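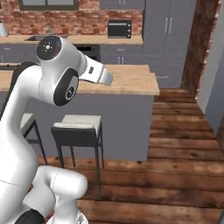

第4章 「流れ」は測れるか

スポーツ中継を見ていると、解説者は一試合に何度も「流れが変わりました」と口にする。では、その流れとは何を指しているのだろうか。得点の連続か、選手の表情か、観客の声か。定義を求めると、たいていの答えは急に曖昧になる。台所のアイランドカウンターの上に白いアームが伸びている光景なら、関節がどこにあり、先端がどちらを向いているかを誰でも指し示せる。流れについては、それができない。指し示せないものを原因として語るとき、私たちは少し用心したほうがよい。

本章では、ハンドボールの国内リーグを題材に、この言葉がどこまで検証に耐えるかを調べる。先に断っておくと、筆者は懐疑的な立場をとる。読者が同じ立場をとる必要はないが、反対するなら何を数えて反対するのかを決めてから読み進めてほしい。

4.1 ある監督の主張

ヴァレタリの監督だったヘイッキ・クーシストは、三連続得点のあとにはタイムアウトを取るべきだと繰り返し説いた。相手の勢いを断つためだという。実際、タイムアウト後に失点が止まった試合は多く、選手たちもこれを信じていた。

しかし、三連続で失点するのは、そもそもめったにない悪い時間帯である。何もしなくても、次の数分はふだんの水準に近づく可能性が高い。いわゆる平均への回帰である。監督が水を飲んで座っていただけでも、同じくらい失点は止まったかもしれない。比べる相手のない成功談は、どれほど数を集めても比較にはならない。

サナー・アブデルアジーズは、リーグの200試合から三連続失点の場面を472件抜き出し、タイムアウトを取った場合と取らなかった場合とで、その後10分間の得失点差を比べた。二つの群の差はごく小さく、誤差の範囲を出なかった。もっとも、この結果をそのまま受け取るのも早い。タイムアウトを取るかどうかは監督が決めており、くじで割り振られたわけではないからだ。苦しいチームほど取りたがるなら、効果は実際より小さく見える。

4.2 この章で扱う問い

ゲルタリの分析担当アデル・バダウィは、選手への聞き取りをもとに反論した。回答者の74%近くが試合中に流れを「はっきり感じた」と答えたという。感じたことは疑わない。ただ、聞き取りは試合のあと、勝敗を知ったうえで行われている。水曜の夜に負けた選手が、どの場面を分かれ目として思い出すかは想像がつく。

以下の節では、まず連続得点が偶然だけでどの程度生じるかを計算し、次に監督の選択による偏りの扱い方を学ぶ。硬貨を一枚と記録用紙を手元に用意しておくこと。4.3節の最初の作業で使う。

当サイトではクッキーを使用しています。閲覧を続けると、クッキーの使用に同意したものとみなされます。[同意する] [設定を変更]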